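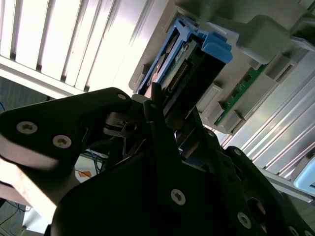
A server chassis and a blue plastic drive caddy.

Home About Opinion Submissions Archive Contact
Search this site Enter keywords Go

The Minutes of Small Places

Opinion
Dilani Weerasinghe
2026-02-11

The municipal records of the former Shire of Warklow occupy 261 archive boxes in a leased store on the edge of Skalham. They comprise rate books, drainage plans, correspondence with graziers over stock routes, and the minutes of every ordinary meeting held before amalgamation. The lease expires at the end of the financial year. The successor council has proposed that the minute books be digitised and that the remainder be assessed for disposal under the standard schedule.

It is the contention of this essay that the proposal, although lawful, should be withdrawn, and that the treatment of local government records following amalgamation requires a clearer settlement than the one now in force.

The schedule was designed for the continuing business of a continuing authority. It presumes that officers with knowledge of a series will be available to advise on its value. When a shire is dissolved, those officers are commonly redeployed or retired within two years, and the series passes to persons who have never used it. Sandro Colombo, formerly the shire's records officer, observed in his submission to the January consultation that the drainage correspondence is filed by the name of the property owner at the time of first complaint. A reader unaware of that practice would reasonably conclude that the series has no order at all, and would recommend accordingly.

The correspondence retains practical value. The culvert dispute at Matubbar was resolved by reference to a letter written 88 years earlier, in which the shire accepted responsibility for a crossing that later appeared on no asset register. The letter would not have met the criteria for permanent retention. Its survival was owed to a shortage of staff time in which to destroy it.

Supporters of the proposal place considerable weight on digitisation. Rizwan Haque, writing in these pages, has argued that a scanned minute book serves a family historian in Perth as readily as one in Skalham, and that regional collections have for too long been open only to those able to attend on a weekday morning. The argument has merit and should be acknowledged as such. Access and preservation are nevertheless separate obligations, and a council which funds the first does not thereby discharge the second.
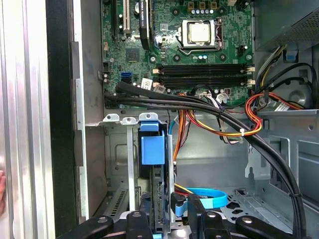
The costing before council provides for scanning, indexing and hosting over a single budget cycle. It makes no provision for migration to later formats, for periodic checking of the files, or for the replacement of the equipment on which they are kept. Paper stored in a dry room will tolerate a decade of neglect. Digital records will not reliably do so, and the cost of their care recurs in every year for which they are wanted.

Hashini Cassim has proposed an alternative that merits adoption. Under her model, the records of a dissolved authority would be closed to disposal for 60 years from the date of amalgamation, with storage funded jointly by the successor council and the state. Assessment would then proceed with the assistance of local historical societies. The period is long, and some will consider it excessive. It corresponds, however, to the span over which questions of title, easement and liability continue to arise in rural districts.

Ottmar Wegener has objected that such a rule would oblige ratepayers in Congate to maintain the papers of a shire to which they never belonged. The same ratepayers acquired Warklow's roads, its plant and its rating base. The records of how those assets were built and paid for form part of the inheritance, and council should make provision for them in the draft budget before it proceeds to exhibition.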